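Search this site
Go
Reading time: 4 minutes

What Is a Tool Roll?

A tool roll is a long piece of strong cloth with narrow pockets sewn onto it. You put one tool in each pocket, roll the cloth up, and tie or strap it closed. Then you can carry all your tools in one hand.

People have kept tools this way for a very long time. Cooks use rolls for knives. Painters use them for brushes. Bike riders use small ones that fit under the seat. Wood carvers, jewelers and people who fix clocks use them too.

Why not just use a box?

A box is fine for big, heavy things like hammers. Small tools are different. In a box they slide to the bottom and bump into each other. A sharp edge can get dull when it knocks against metal all day. It can also cut your fingers when you reach in to look for something else.

In a roll, each tool has its own place. The cloth sits between one tool and the next, so they don't rub. When the roll is open, you can see every tool at once. You can also see if one is missing, because its pocket will be flat.

How is it made?

Most rolls start as a big rectangle of cloth. The cloth has to be tough. Canvas, leather and nylon are all common. A second, shorter piece is laid on top along the bottom part and sewn down at the sides. That makes one very wide pocket.

Next, the maker sews straight lines through both pieces. Each line of stitches is a wall. Two walls make a narrow pocket. If the lines are close together, the pocket fits a pencil or a small screwdriver. If they are farther apart, it fits a wrench. 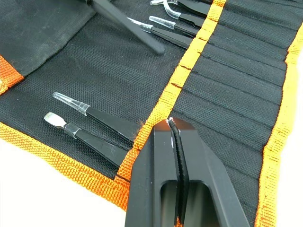
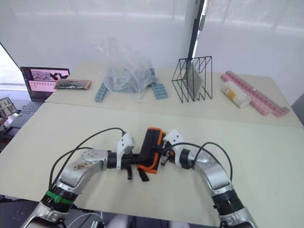 Webbing is the strong, flat ribbon you find on backpacks, seat belts and dog leashes. It is woven very tightly, so it is hard to tear. Makers sew it over the raw edges of a tool roll to stop the cloth from coming apart in loose threads. On the black roll lying open, the webbing is orange, and it covers the edge of the pocket opening as well. That is a sensible spot for it, because a pocket opening gets rubbed each time a tool goes in or out. Another band of the same color runs across the roll, with dark lines of stitching over it, and those lines divide the band into sections. When webbing is stitched down at intervals like this, the gaps between the stitches can work as loops. You may have seen loops like these on a backpack.

Bożena Wysocka sews tool rolls in a small workshop in Brinlow. She says the webbing is the slowest part. "It's thick, and it wants to slide around under the needle," she told us. "I clip it in place first. Then I sew it slowly." She keeps a notebook of every roll she has made. The last number in it was 2,162.

How to pack a tool roll

1. Lay the roll flat on a table with the pockets facing up.
2. Put the longest tools near the middle and the shorter ones near the sides.
3. Slide each tool in with the heavy end down.
4. If your roll has a top flap, fold it over the tools so they can't fall out.
5. Start at one side and roll toward the other. Keep it snug but don't squash it.
6. Fasten the straps or ties.

Ask a grown-up to handle anything with a blade or a point.

Not only for tools

A roll works for anything long and thin. You could use one for colored pencils, crochet hooks, paintbrushes or a camping fork and spoon. A beginner's pencil roll can be made from an old pair of jeans, and 10 pockets is plenty for a first try. Draw your sewing lines with chalk and a ruler before you start, or they will wander.

Words to know

Webbing: strong, flat woven ribbon.
Seam: a line where pieces of cloth are sewn together.
Raw edge: the cut side of a piece of cloth, before it is covered or folded.
Canvas: thick, tough cloth, often made of cotton.

Written by Edmund Witkowska

Contact us | © Wosora | Back to top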